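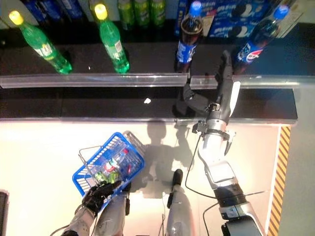
The shopping task from the robot's head camera, gripper open at the drinks shelf and basket in the left hand.

Zillville Robotics Club: Frequently Asked Questions

What does the club do?
We spend each season getting a humanoid robot to do one everyday job well enough to enter the Rudetti Challenge. This season the job is shopping. The robot has to take listed items from a store shelf, put them in a basket and carry the basket to a checkout table.

Who can join?
Anyone in Grade 10 or higher at a Zillville or Zundstead school. You don't need to have built or programmed anything before. Students in lower grades can come to the open evening in June.

Who runs it?
Halyna Romaniuk teaches the programming side and handles registration. Orest Marchuk looks after the hardware and the workshop. Email either of them through the contact form.

What will I be working on?
New members start on the practice store. You learn to stock the shelf, check the emergency stop, start a run and fill in the log sheet. After that you pick a group:
Grasping: where the fingers go and how hard they close.
Walking and balance: getting to the shelf and standing still once there.
Vision: telling one product from another and working out how far away it is.
Data: sorting recordings and throwing out the bad ones.
You can change groups once a term. Ask Halyna first so the groups don't end up lopsided.

Do I need to know Python?
No. We teach it in the first term. The grasping and vision groups use it every session, and the walking group uses some C++ as well.

Why does the robot have two different hands?
The right arm has a two-fingered gripper and the left has a hand with several fingers. The gripper is easier to aim between bottles. The hand is better at keeping hold of a basket handle while the robot moves. The rules allow any combination, and this is the one we settled on after trying a gripper on both sides.

Why use real groceries?
The challenge does. Pepsi bottles and Oreo boxes are shiny, printed all over and packed close together, and a program that works on plain foam blocks will often fail on them. Full bottles are also heavy enough to change how the robot stands.

What is the hardest part?
The clear rail along the front of the shelf. The cameras have trouble seeing it, so the arm has to come over the top every time. If the gripper comes in too low it hits the rail and the run is over. Bottles that lean are the next problem. The grasping group is working on both.

How many runs do you record?
The target for the season is 700. A run counts if the log sheet is complete, whether or not the item made it into the basket. Failed runs are kept and labelled.

Is it safe?
Keep outside the yellow and black striped line while the robot is powered. One person holds the emergency stop for the whole run and does nothing else. Closed shoes are required and long hair must be tied back. Anyone who steps over the line during a run sits out the rest of the session.

When are sessions?
After school, finishing at 6 p.m. Extra sessions are added before the competition and posted on the workshop door. Please be picked up on time, as Orest has to lock the building.

Does it cost anything?
There is a fee each term for parts and groceries. If the fee is a problem, talk to Halyna and it will be waived. You don't have to explain why.

Can I take the robot's code home?
Yes. All members get access to the code and a simulator that runs on most laptops. Recordings stay on the workshop computers.

Does everyone go to the competition?
No. Each team may have 2 operators on the floor. They are chosen on attendance and on how well they know the checklist. Other members are welcome to come along and watch.

Can I eat the groceries?
No. They have been dropped too many times.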